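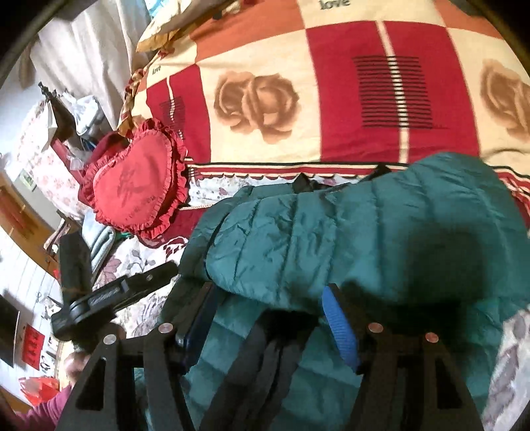
The teal jacket, on the bed in May.

Home | Posts | Small apartment | About me

Why I stopped renting a storage unit

Reading time: 2 min

When I moved to Vedberg, I rented a storage unit from a firm named Torkesier. It was meant for one winter. I kept it much longer, and in the end I had paid them more than 2,000 for keeping things I did not visit.

I would like to explain how this happens, because I think I am a reasonable person with money. The monthly price is small. You pay it like you pay for the phone, and you stop to see it. Also, the unit was on Vasseur street, on the other side of the river, and going there took half of an evening.

In spring the firm wrote that the price will go up. I took the bus there at 7 in the morning and opened the door. Inside were two chairs, a box of cables, my old course books and many bags of winter things. If I wanted to buy all of it again, I would spend maybe 500. The chairs I sold for 200 to a neighbor. The books went to the exchange shelf at Wiltidov, the café under my apartment.
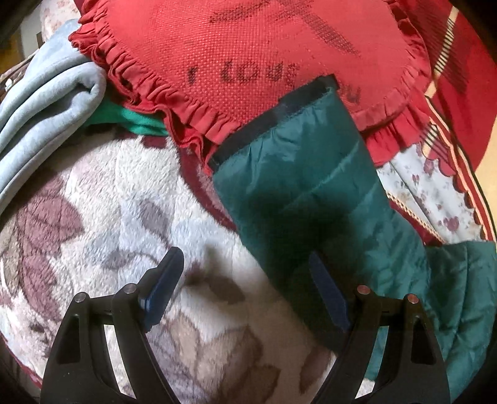

The hard part of giving up a storage unit is the first week, when everything must live with you. My apartment has one closet and it was already full. I slept on the sofa for two nights, as bedding, cushions and padded clothes lay in a pile and I could not decide where to begin. I began with the blankets, and after them it went faster. What I did not use in the last two winters, I gave away. The teal jacket I kept.

Now I pay nothing to Torkesier, and the closet closes if I push it with my knee. I still look for one lamp which I was sure was in the unit. It was not there.

Contact | Copyright, all texts by the author | Back to top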